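La collecte de vêtements revient après les vacances d'automne

Depuis la rentrée, plusieurs familles nous ont demandé si la collecte de textiles organisée en fin d'année scolaire serait reconduite. La réponse est oui. Elle commencera le lundi de la reprise et durera deux semaines, dans les trois bâtiments de l'école Senier.

La collecte de juillet, faite pendant les derniers jours de classe, avait permis de réunir 300 kilos de vêtements, de chaussures et de linge de maison. Le tout a été pesé par l'atelier Pevell, qui trie les textiles et en revend une partie dans sa boutique. Une autre partie est transformée en chiffons d'essuyage. Le reste part vers une filière de recyclage. L'atelier nous a versé 200 euros, que le conseil des élèves a décidé de consacrer au potager.

Comme la dernière fois, les sacs doivent être fermés et ne pas dépasser la taille d'un sac-poubelle ordinaire. Les vêtements doivent être propres et secs. Les articles tachés de peinture ou de graisse sont refusés, de même que les oreillers et les couettes. Les chaussures sont acceptées si elles sont attachées par paires. Le linge de lit et les rideaux sont acceptés aussi.
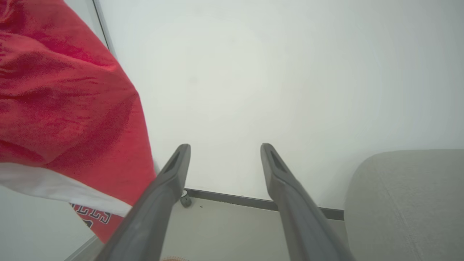
Tissu rouge.

Les classes de CM1 et de CM2 s'occuperont du tri préalable, le mardi et le vendredi après la récréation du matin. Les plus jeunes prépareront les affiches. Celles de l'an dernier étaient restées accrochées jusqu'en février et nous demandons cette fois que chaque classe retire les siennes à la fin de la collecte.

Aksel Holst, qui enseigne en CM2, a proposé de profiter de l'occasion pour travailler sur les étiquettes. Ses élèves relèveront la composition et le pays de fabrication des vêtements qu'ils portent, puis reporteront les résultats sur une carte du monde affichée dans le couloir du premier étage. Un court dossier sur la culture du coton sera distribué aux autres enseignants qui souhaitent s'y associer. Les familles n'ont rien à préparer pour cette activité.

Les sacs peuvent être déposés le matin, entre l'ouverture du portail et le début des cours, dans le préau. Il n'est pas possible de les laisser devant la grille le week-end – plusieurs ont été abîmés par la pluie la dernière fois et ont dû être jetés. Les personnes qui ne peuvent pas venir à ces heures sont invitées à téléphoner au secrétariat pour convenir d'un autre moment.

Nous cherchons encore deux parents disposant d'une remorque ou d'une camionnette pour le transport jusqu'à l'atelier, le dernier vendredi en fin d'après-midi. Le trajet est de dix minutes. Merci de vous signaler par un mot dans le cahier de liaison.
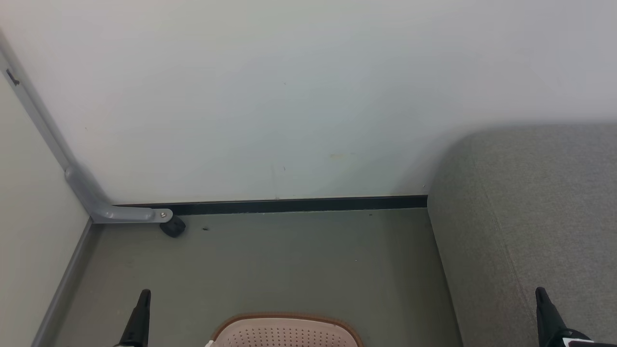
ÉCOLE ET ENVIRONNEMENT

Du côté du potager
Les 200 euros de la collecte ont servi à acheter un récupérateur d'eau, deux arrosoirs et des semences d'engrais vert. Le récupérateur est raccordé à la gouttière du préau. Les élèves de CE2 ont récolté les dernières courgettes et semé de la phacélie sur les deux carrés libres. Les tomates ont souffert du mildiou et ont été arrachées.

Le composteur est plein. En attendant l'installation du second, merci de ne plus apporter d'épluchures de la maison. Les restes de fruits du goûter continuent d'y être déposés par les classes.

Papier et cartouches
Le bac à papier de chaque classe est désormais vidé le jeudi. Les feuilles imprimées d'un seul côté vont dans la boîte à brouillons et non dans le bac. Les cartouches d'imprimante peuvent être remises au secrétariat, dans leur emballage si possible. Elles sont reprises par la société Jalali, une fois par trimestre.

Sortie à la rivière
La sortie prévue au bord du Tranduvach est maintenue pour les deux classes de CM1. Les élèves y feront des relevés de petits invertébrés avec l'animatrice du syndicat de rivière. Prévoir des bottes, un vêtement de pluie et un pique-nique dans une boîte réutilisable. Le car peut accueillir plus de 40 élèves et il reste des places pour les accompagnateurs. L'autorisation de sortie est à rendre signée avant les vacances, même pour les enfants qui ont déjà participé l'an dernier.

Venir à pied ou à vélo
Le râtelier à vélos situé près de l'entrée des maternelles a été déplacé le long du mur du gymnase. Les trottinettes doivent y être attachées également. Elles ne sont plus admises dans les couloirs. Nous rappelons que le trottoir devant le portail n'est pas une zone d'arrêt, y compris par temps de pluie.

Lettre d'information du 8 octobre 2019. Le prochain numéro paraîtra après les vacances.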